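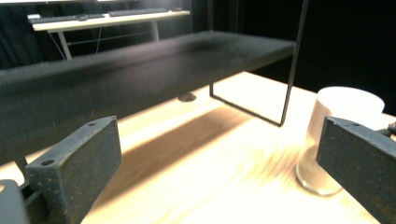

Why does wood furniture crack or come loose in winter when it was fine in summer?
Wood takes up water from damp air and gives it back to dry air, and it swells and shrinks as it does so. Heated rooms in winter are dry. If a board is held so tightly that it can't shrink, it splits or pulls its joints apart.

Materials for the Home, Unit 3: Wood and Moisture
Notes by Urmila Joshi. Read before the September workshop.

Terms
Moisture content is the weight of water in a piece of wood compared with the weight of the same piece fully dried. It is given as a percent. A board that weighs 400 grams fully dried and holds 30 grams of water has a moisture content of 7.5 percent. Freshly cut wood can go over 100 percent, which confuses people the first time. It only means the water weighs more than the dry wood.

Free water sits in the hollow parts of the cells. Bound water is held in the cell walls. Free water leaves first, and the board gets lighter but hardly changes size. Once the free water is gone the walls begin to dry, and this is when shrinking starts. The changeover is called the fiber saturation point. For many kinds of wood it falls near 30 percent.

Direction of movement
Along the grain: very little. For furniture you can usually ignore it.
Across the grain, from the center of the tree toward the bark (radial): moderate.
Across the grain, following the growth rings (tangential): the most, often close to twice the radial figure.

A flat-sawn board has its wide face mostly in the tangential direction, so it changes width more than a quarter-sawn board of the same size. It is also more likely to cup. Cupping from uneven drying is a separate matter. If one face dries faster than the other, the dry face shrinks first and the board curls toward it.

Effect of a finish
Oil, wax and varnish slow the exchange of water with the air. None of them stop it. A tabletop varnished on top and left bare underneath will take up and lose water faster on the bare side. Finish both faces the same way.

Allowing for movement
Solid tops are fixed to their frames with slotted holes, buttons or figure-eight clips. The screw holds the top down and the slot lets it slide across the grain. Do not glue a solid top to a rigid frame along its whole width. Plywood moves far less, as its layers are laid with the grain crossed, and it can be fixed directly.

Frame-and-panel doors work the same way. The panel floats in a groove with no glue, or with a single spot of glue at the center of each end.

Bringing wood indoors
Stack boards flat with thin strips between them so air reaches every face. Leave them in the room where they will be used. Weigh one board at intervals and write the weight down. When the weight stops changing, the wood has settled to the room.

For the workshop
Bring your weight records. Arash Pakzad will have the moisture meter and the oven-dried samples. Groups working on the Brokulthorpe door panels should see Mamta Rajput first about groove depth.

Problem to try: a sample weighs 29 grams now and 25 grams after oven drying. Find its moisture content. Is it above or below the fiber saturation point?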